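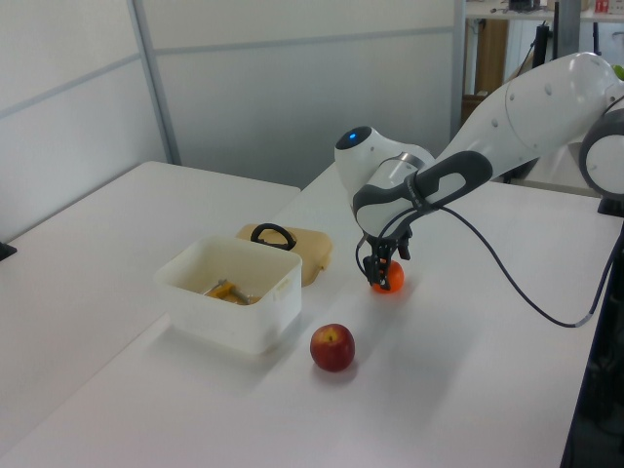

## May, late afternoon: orange glaze, round whatever this is

Opened the Papadakis kiln at four. Firing 2,473 on the counter, which came with the kiln and which I don't believe. Cone 6 witness cone bent nicely on the middle shelf, lazy on the bottom one, same as always.

Thirteen tiles in, thirteen tiles out, one of them now permanently attached to a piece of shelf. That was tile 9, the one I wrote "should be stable" next to. I've left the note in so future readers can calibrate.

Recipe was the Puvitz base, 200 g dry batch, inclusion stain at 8 percent, zircon at three levels. Clay is the Lotton buff for everything except tiles 12 and 13, where I ran out and used the white stoneware from the bucket with no label. (Whoever owns the bucket: thank you, and label your bucket.)

What came out:

- Tiles 1 to 4, no zircon. Brown where thin, traffic cone where thick. Pinholes on 3.
- Tiles 5 to 8, low zircon. Closest to what we want. 6 has a real orange on the flat and only goes muddy right at the rim.
- 9 to 11, high zircon. Canned soup. 9 ran anyway, so I clearly weighed something wrong, probably the frit, probably while talking.
- 12 and 13, low zircon on the mystery body. Annoyingly the best color of the lot. 12 is crazed all over. 13 looks fine and pinged at me the entire time I was writing this.

So the buff body is dragging the color down, as Aoife Mac Suibhne said it would in March. She wrote it on the whiteboard and underlined it. I erased it to make room for the firing schedule.

### Next batch

1. Remake tile 6 on buff with a thin white slip underneath. Slip goes on at leather hard. Not on bisque, I've had that lesson.
2. Three dips: one count, two count, three count. Hang on to the dip tongs this time.
3. Reweigh the frit before mixing and write the number down before, as opposed to after from memory.
4. Repeat 13 with a bit more silica and see if the pinging stops.
5. Grind tile 9 off the shelf. Wear the mask.

Mixed bucket specific gravity was 1.46 at noon and 1.51 after lunch with the lid off. Lid goes back on. Added water, sieved again, didn't remeasure.

The Grurevton café order still says "warm orange, like the sample." Their sample is a paint chip. I've put it in the drawer with the other paint chips.

Shelf wash is low. Enough left for two shelves if we're mean with it.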